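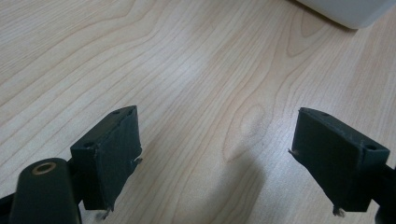

Magagula wrote in last August to ask whether a pale tabletop is a silly idea if you eat, work and do the kids' craft on it, and could I please answer without using the word "timeless". Fair enough! Short answer, no, it isn't silly, and I've had one in my own kitchen long enough to have an opinion. The longer answer is the rest of this page.

## The Ullico table top

The Ullico is the lightest coloured top we sell, a pale beige blond, and it's the one people run their hands over when they come into the Grornedau showroom. I do it too. The grain is the whole reason to buy it. You get long flowing lines that bend into stretched-out ovals, and if you're lucky a proper cathedral loop somewhere near the middle of the table — the sort of thing you end up tracing with a finger while you're on hold to the power company.

Every top is different, so please don't ring me wanting the exact swirl you saw here. I can tell you over the phone whether the one in the warehouse is busy or quiet, and I'm happy to do that before you pay for anything.

### What the finish is like

Smooth, with a slight gloss. It isn't a mirror and you won't get the ceiling light glaring back at you over breakfast. In soft daylight the colour shifts a bit as you walk past it, a touch brighter in one spot and cooler and greyer in another. If you're matching it to chairs or floorboards, take the sample home and look at it in the morning and again at 7 pm with the lamps on. I've had customers swear I'd sent the wrong sample and then ring back after dinner.

### Living with it

Crumbs hardly show. Coffee does, so wipe it up. Textas are a worry on any timber and I'm not going to pretend otherwise (ours has a small purple mark at the kids' end that I've stopped seeing). Things I'd do from day one:

- Damp cloth, then a dry one. No spray-and-wipe with bleach in it.
- Trivets under anything straight off the stove.
- Felt under the fruit bowl, the lamp and that heavy pot plant.
- Move the placemats now and then in the first few months, or the timber under them may end up a different shade from the rest.

If it gets a scratch, go with the grain when you rub it back, and go gently. Follow the lines around where they curve. Going straight across a loop is how you end up with a patch that catches the light, and I learnt that on my own table with a sanding block and far too much confidence.

### Sizes and prices

We do the Ullico in two sizes, both on the Geno legs or as a top on its own if you've already got a base you like.

| | Geno legs included | Top only |
|---|---|---|
| Large | $2895 | $2295 |
| Standard | $2581 | $1981 |

So the legs are worth $600 whichever way you go, and I get asked this a lot: yes, you can buy them later at the same $600, the fixings are the same. Just keep the little bag of bolts.

### Getting it to you

Two people carry it in, and it comes wrapped face down. Measure your hallway, then measure the corner at the end of your hallway. Please! We've had a table go back on the truck over a bend by the linen cupboard and it was a sad afternoon for all of us.

Leave it unwrapped in the room overnight before you bolt the legs on. Tighten the bolts again after a fortnight.

Samples are free and they're a decent size, big enough to put a mug on. Pop your address in the enquiry form and tell me what colour your floor is while you're there — I can usually say straight away if it'll clash.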